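Kurngate open day, Trotden - quick notes before I forget

Got the 43 bus out to Trotden, walked the last bit from Mulemcombe Road. Doors open already, badge printed wrong, never mind.

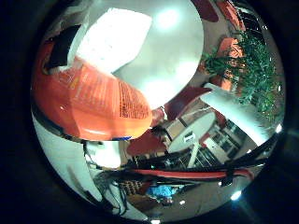
Signed in by Jaqueline Arriaga, who was running the ground floor and talking very fast. Tea first, then round. 52 of us on the list, split into 3 groups. I was in the last one so a lot of standing about in the break area. Nice in there though. White round table on a single thin leg, orange-red chairs, big leafy plant spilling all over the place. Would happily have that corner at our place instead of the grey cupbord we eat lunch in.

Then the talk on packaging and labels. Abundio Lozano did it, 86 slides, skipped most of them thank god. Main point was small print on curved bottles. Columns of tiny text look fine on a flat proof, then you wrap them round plastic and half of it goes. He wants fewer words, bigger. Agreed. Someone asked about peel-back labels - too dear for short runs, he said.

Store room next. Tidy, cold. Everything on open shelves, heavy stuff low down. They box up for Abdel Rahman (the wholesaler) in the mornings so we missed the packing, which was what I realy wanted to see. Asked Jaqueline, she said come earlier next time.

Lunch ok. Cheese rolls, ran out of the veggie ones.

Next open day is September. Book early, parking is hopeless. Will send the handout round once I've scanned it - page two has the label sizes.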